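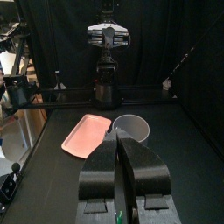
When I finally caught Fitriani Sumampouw on the phone it was a Thursday evening, and she was still unpacking stickers from the Plerach meetup. She has looked after Prukau, a free calendar program for small clubs and choirs, for longer than she cares to work out, and she laughs easily when you ask her how it started.

"My choir kept missing rehearsals," she told me. "I wrote something over a weekend, put the code up under a free license, and then strangers began sending me corrections — very polite ones, mostly!"

The meetup drew 298 people this year, in a hall with seats for 300, and Fitriani spent most of it at a table near the coffee with her co-maintainer, Darmawan Setiawan. He joined us on the line halfway through, apologizing for the noise of his kitchen, and was soon telling me about translations. Prukau now comes in roughly 50 languages, and he reads every change that touches the date formats himself.

"People feel strongly about which day the week begins on," he said. "I've had letters."

I asked them both about money, which I always feel a little rude doing. Hosting is paid for by Cernimton, a small company that uses the program in its own office, and the rest comes out of their pockets. Fitriani would like to change that before version 2 is released, though she hasn't settled on how (she has a long list of ideas and read me a good part of it).

Darmawan had to go and see to his rice, so we left it there. The next release is planned for April.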